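From the Workbench: A Good Word for the Plain White Board

With March coming up fast and the spring table displays to get ready, I have been spending my evenings in the back room at Oladgate, and I thought I'd share a little of what I've learned about setting out a base board before any of the pretty work begins. I know it sounds dull (my sister tells me so every year!) but I have come to love this stage.

I like to start on a dark tabletop with a black cloth hung up behind, so that a white board stands out well and my tired old eyes can find the corners.
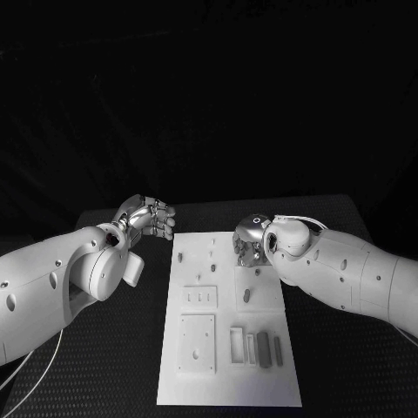

The white board on the dark table, black cloth behind.

Once the board is down I leave it flat and do all my thinking with it there in front of me, usually over a cup of tea that goes cold. The small square plate gets my attention first. On a white board a plate toward the upper left gives the eye somewhere to begin, and you can build out from it as slowly as you please.

A mat under everything is a kindness, too. I am very fond of the dark sort with little raised diamond-shaped dots all over, and after years of bare wood and scratched varnish I wouldn't go back for anything. Mine came from Sudell, cut to the width of the table, and I paid the extra for delivery and never regretted it.

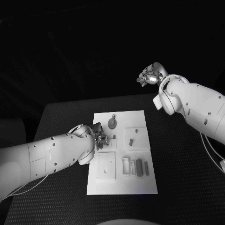
Gediminas Rozīte wrote in after the last issue to say that he always tapes his board down at two corners before he lays anything on it, having once lost a whole evening's layout to a careless elbow, and he'd like to know whether other readers do the same or think he's fussing.

I don't think he's fussing one bit, though I'd go easy on the tape if your board has a painted face. Do send me your own habits, long or short, and I'll print as many as I have room for next time.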